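Workshop tips: screw-in legs, and whether to believe the robot numbers

Start every leg by hand and leave all of them slightly loose until the last one is in. Put a sheet down first.

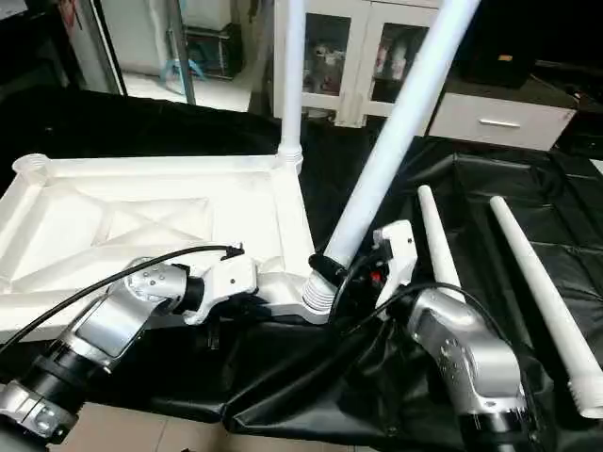
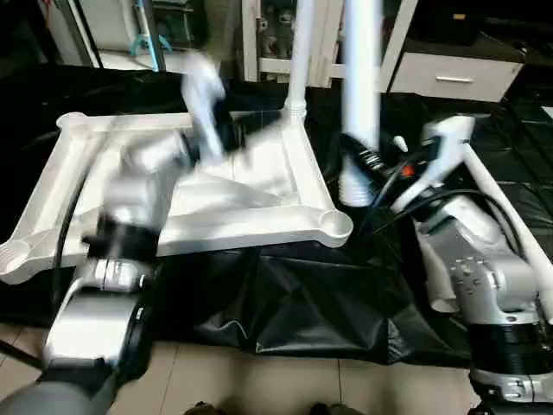
Suha Hijazi's Plonus paper claims 90 good joints in 100 tries, and I'd read that score slowly. A joint counts once the leg stands up in its socket – fine for a leg like the upright one at the far corner of the panel, but it says little about a cross-threaded one. I want a load test, and more than one kind of stool. Until then, back each leg off a quarter turn before tightening.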